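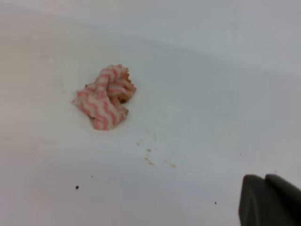
Pink and white striped cloth, bunched up on a white surface.

We got back from Prilorbridge on Sunday and I want to get the tennis part written down while I still remember it. The hotel has four courts behind the main building, two clay and two hard. The hotel itself dates from 1876 but the courts are much newer. The clay ones were in better shape. The hard courts have a dip near the baseline on the far side, and the ball dies there if you hit it deep.

I signed up for the morning clinic, which runs 90 minutes and costs 40 dollars if you are staying at the hotel. There were six of us most days. Corentin Royer runs it and he keeps things moving. The first half is footwork and cross-court drills, and the second half is doubles points.
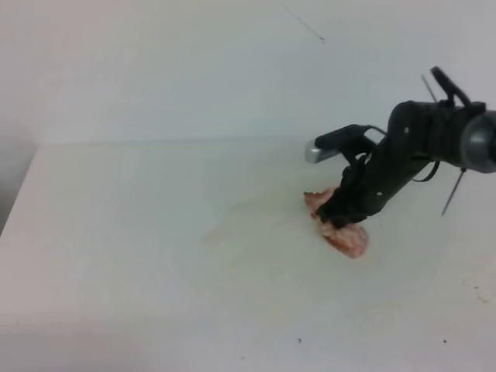
He changed my serve on the second day. I had been tossing the ball too far behind my head for years, and he had me hit a basket of some 100 serves with the toss out in front. My shoulder felt better that night than it usually does after a match. My second serve is still bad.

Rackets are free to borrow, but the grips are worn - bring your own if you have room in the bag. Book the clinic when you book the room. By August it fills up, and the front desk would not put us on a waiting list. The afternoon session is cheaper, but there is no shade on the courts and we skipped it after one try.

Dinner was fine. The breakfast room opens at 7:00, early enough to eat before the clinic if you don't linger.

Comments

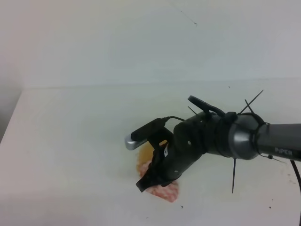
Parvathi Rao: We did the afternoon session in the spring and it was very pleasant, so it may depend on the month. Did they still have the ball machine on the lower court? We used it every evening after dinner and never had to wait.

Fletcher Ellery: Same dip on the hard court when I was there. Ask for clay.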